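Kerkus opens a woodland burial ground at Skernar in June

I've been wanting to write this one for ages, so forgive me if I go on a bit! From June, families will be able to choose a woodland burial at Skernar, the old orchard and meadow just up the lane from our chapel of rest. Kerkus has looked after funerals in this valley for a long while, and the thing people have asked me for more than anything else is somewhere green, near home, where you can sit under a tree afterwards and eat a sandwich.

The first part of the meadow has room for 126 plots, with a separate corner for ashes. Every plot comes with a native tree or a patch of wildflowers, whichever the family likes (you can have a look at the saplings before you decide, and please do). We're keeping markers small and flat, in local stone or untreated oak, so the mowing can be done twice a year and the orchids get left alone.

A plot costs £2,056, and that covers the digging, the tree and the upkeep. If you'd like us to handle the whole funeral as well — bringing your person into our care, a plain willow coffin, the hearse and use of the shelter for the service — it comes to £3,132 all in. You don't have to use Kerkus to be buried at Skernar, by the way. Any funeral director can bring someone here, and so can a family doing it all themselves. I'm very happy to talk that through over a cup of tea.

The shelter was built by Vanhove, who also laid the path from the car park, and I'm thrilled with both. The path is firm and level the whole way, so wheelchairs and prams can get right up to the trees. There's a wood stove for the winter and proper loos, which was my one demand from the start.

Tiltero has drawn up the plot map and runs the register, and there's a paper copy in our office if you'd sooner leaf through a book.

We're holding 3 open afternoons in June, starting at 2pm. No need to book, just turn up in sensible shoes — the bottom of the meadow stays boggy well into summer. Dogs are welcome on a lead, then and always.

For prices, the plot map or a quiet chat, ring or call in at the Kerkus office. Photographs of the meadow and shelter can be sent to newspapers on request. 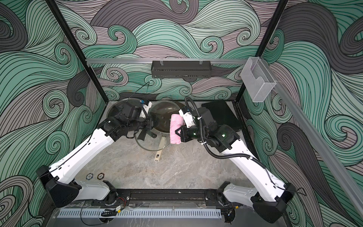 One reader asked whether two plots side by side could be reserved for a couple, and said the level path had settled the matter for her mum, who had given up on the churchyard steps.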